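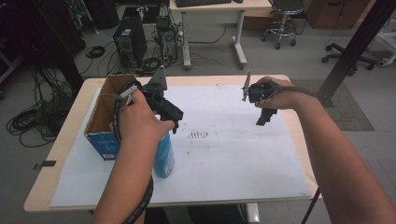
Packing by hand was never the part of the job that wore people out, Tarek Harb told colleagues at the Larnatside site in February; it was the lifting and turning that came with it, and he would be glad to see a machine take that over. He added that he wanted to know what he would be doing in its place.

Drukix, which operates the site, has begun to answer that question. Under a program now in its first phase, employees from the packing department spend part of their shift demonstrating table tasks with a pair of hand-held grippers, one in each hand. The recorded movements are used to prepare robot arms for the same work. The company has set a target of 600 demonstrations for each task before any arm is tried on the packing floor.

The department employs 80 people, of whom 35 have completed the introductory training. Participation is voluntary and is paid at the regular hourly rate. Sessions end at 3 p.m. so that participants can return to their teams before the shift change.

Vittoria Barbieri, head of operations, said the company did not plan to reduce the number of permanent positions during the program. Duties will change, however. Employees who now pack full time are expected to divide their day between demonstrating, checking finished boxes and handling items the arms cannot manage.

Employee representatives have asked for written terms. Zeeshan Ghumman, who speaks for the packing teams, said that workers who teach a task should have first claim on the jobs that come out of it, and that recordings should not be used to compare the speed of one person with another. The company has accepted the second point. Talks on the first are continuing.

Amedeo Cocco of the engineering office said that holding the grippers for long periods had proved tiring for some participants, and that session lengths were being reviewed.

A first trial on the packing floor is planned for the fall.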